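February, late afternoon

Day two of putting a yellow thing in a blue bin. Or of helping an arm put it there, and writing down whether it did.

I should record what I was told on the first morning, because I suspect I will want to laugh at it later. The target is 3000 good episodes. An episode is one go: the arm starts from somewhere, finds the object, picks it up, carries it over, lets go above the bin, backs off. Sixty of those make a set, and after each set you stop, save, check that the save is a save, and drink something. The Lockyer sheet (Lockyer being our name for this round of collecting, after a street, I think) says every set must be "varied but representative." I read that four times over breakfast and am no closer to it.

What it seems to mean in practice is that I have to be random on purpose. I am bad at it. Left alone, I put the object down in the same comfortable spot every time, a bit right of center, where the arm likes it. The learner will then become a genius at a bit right of center and an idiot everywhere else. So now I use the grid. The tape splits the paper into big cells, and I pull a cell number out of a mug before each go. It feels like running the world's slowest bingo hall. 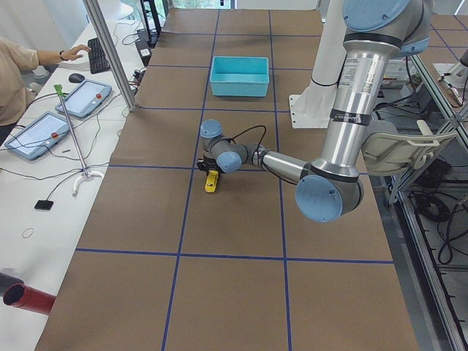

Most of the hours go to typing. You'd think it would be all arm and drama, but I spend a good half of any set at the keyboard naming things. Every episode needs a label in plain words, and the words have to change a bit so the model doesn't fall in love with one sentence. "Put the yellow object in the bin." "Place the yellow thing in the tray." By the end of this morning I had reached "kindly relocate the yellow item," which Skastiton flagged in red and refused to accept. Skastiton is the labeling software. It has no sense of humor, though it does have a spell checker, and it is very strict about trailing spaces.

The failures are the part I enjoy. We keep them, tagged, in a separate folder, and the learner gets to see those too. Today's folder has two kinds in it. In one, the gripper closes with great confidence on nothing and carries the nothing carefully across to the bin. In the other, it gets the object, makes the whole trip, and lets go a hand's width early. I scored both as zero and felt like a gym teacher.

There was a long argument at lunch about whether hesitations count. If the arm stops above the object for a couple of seconds because the person driving it was thinking about soup, does the model learn to think about soup? One side says trim it out. The other says leave it in, the world is full of pauses. I drive, so I am the soup, and I kept out of it. The decision for now is that anything under two seconds stays.
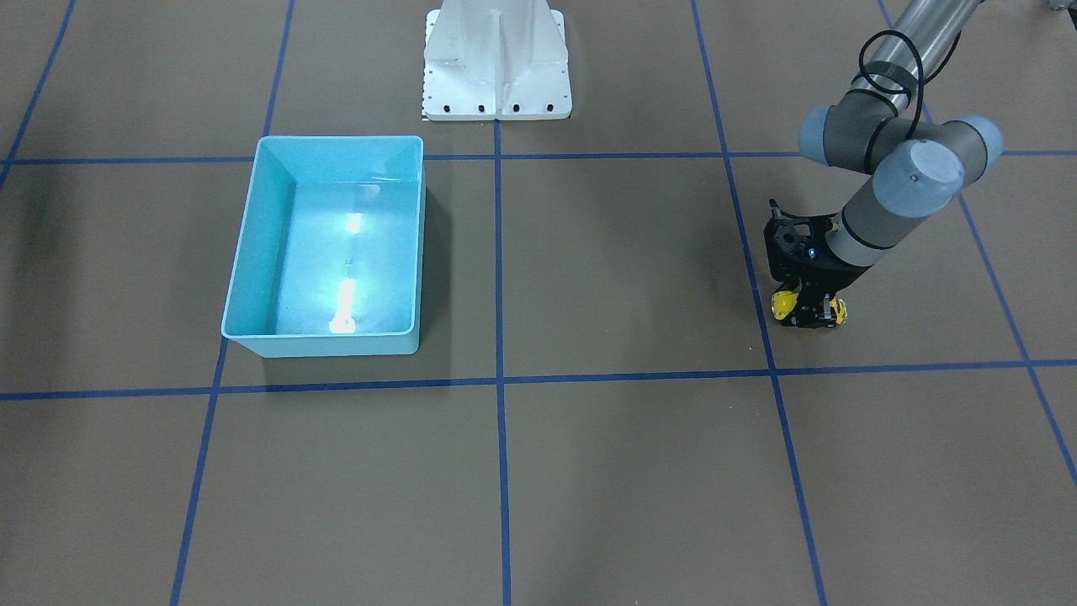

Gripper low over the paper, bin still empty.

After lunch the light became a nuisance. The bin is glossy, and whatever shines into it shows up as white patches on the floor of the thing. Somebody asked if the model might take a patch for an object. Nobody could say no, so now there's a column in the sheet called GLARE with a yes or no in it, and I fill it in sixty times a set. I did suggest a different bin. I was told the bin is in all the earlier data. The bin, in other words, has seniority.

I also learned why you don't rename a folder while a set is saving. I won't go into it here. The short version is that episode 3411 exists, has a perfect label, and contains no video whatsoever. (The numbers run past 3000 because the discarded ones keep theirs. I asked.) Hastetti, the place that gets all this at the other end and does the actual training, wrote back with a single question mark. I wrote back "noted." I feel that we understand each other.

Things for tomorrow, so I don't have to remember them in the shower again:

Write new label phrases, at least a page of them, none containing "kindly."
Do the far cells first. I keep leaving them for the end of the set, when I'm tired, and it shows in the driving.
Ask if Sastness is the next task or the name of the new computer. I have nodded through three conversations about it and it's getting late to ask.
Bring a bigger mug for the numbers, since I need the small one for coffee.

Went home and put the keys in the bowl by the door. Missed. Picked them up and did it again, slower.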